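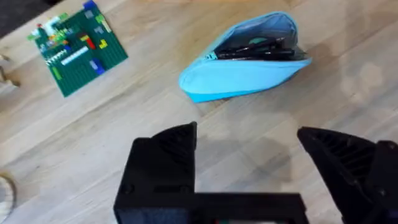

Let people keep their half-finished things

30 May 2022, by Iqra Rind

I've got a theory that you can tell how much a household likes itself by how many half-finished things it puts up with. A jigsaw under a tablecloth. A jumper with one sleeve. A Lego house that has been three walls and a doorway for longer than anyone can remember. My lot are very fond of each other, going by the state of the spare room.

I bring it up because I've just read yet another piece telling me to clear the decks. This one wanted me to walk round with a bin bag and ask of every unfinished project, "Will I complete this in the next month?" If the answer was no, out it went. The writer had got rid of 23 of hers in one afternoon and said she felt light as air. Good for her! I felt a bit sick.

I do see the appeal. I had a go at it myself in January, when I was full of cold and good intentions, and I threw out a patchwork cushion I'd been picking at for years. I'd like it back, please. I was never going to finish it, I know that, but I liked getting it out when the telly was bad and doing a few stitches and putting it away again. It had done its job every single time I'd picked it up. What I binned was a pleasant thing to do on a wet evening, and then I went and spent the next wet evening on my phone.

Somewhere along the way we started treating hobbies like jobs. You're meant to have a goal and a deadline and (heaven help us) a way of tracking it. My cousin has an app called Stilier that gives you a little badge when you finish a knitting project and sends you a sad message when you don't. She's a grown woman with a mortgage and she was sat at my kitchen table feeling guilty about a sock.

And then there are the kits. I was given a Hunen one for my birthday, a model harbour with 1,298 pieces, and on the side of the box it tells you how many evenings it should take. Why would I want to know that? I got as far as the sea wall and had a lovely time, and then the clocks changed and I wanted to be outside. The box is on top of the wardrobe. The harbour isn't going anywhere.

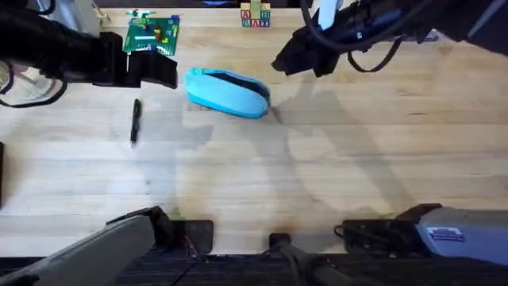

My husband takes the other side on this, I should say. He finishes things. He did a Hiebert jigsaw over Christmas, 1,000 pieces and most of them sky, and he didn't enjoy a minute of it after the edges were done, but he would not be beaten. When the last bit went in he looked at it for as long as it takes to drink a cup of tea and then broke it all up and put it back in the box. I said, well, you could have stopped at the boats. He said that wasn't the point. We've agreed to leave it there.

I'm not daft about it. Some things do need finishing. Tax returns, bathrooms, letters to people who've been ill. If you've taken the back door off, put the back door on again. And if you live in a small flat, you can't have a loom in the hallway for ever because you once fancied making a rug. My sister had an inflatable canoe from Vustent in her bath for a whole summer, waiting for a patch, and I was on the side of the people who wanted a bath.

But the small stuff, the stuff that fits in a drawer or on the end of a table, I'd leave alone. Children are good at this until we train it out of them. They'll build half a castle, wander off to draw a horse, come back and decide it's a hospital. Then we come along and ask if it's finished yet, because we want the table for tea.

So I'm keeping my drawer. It's got a recorder tutor book in it, most of a felt owl, and the start of a letter in very bad Italian. I've bought some more fabric as well, for another cushion, and I'll be starting that one as soon as I can find the good scissors.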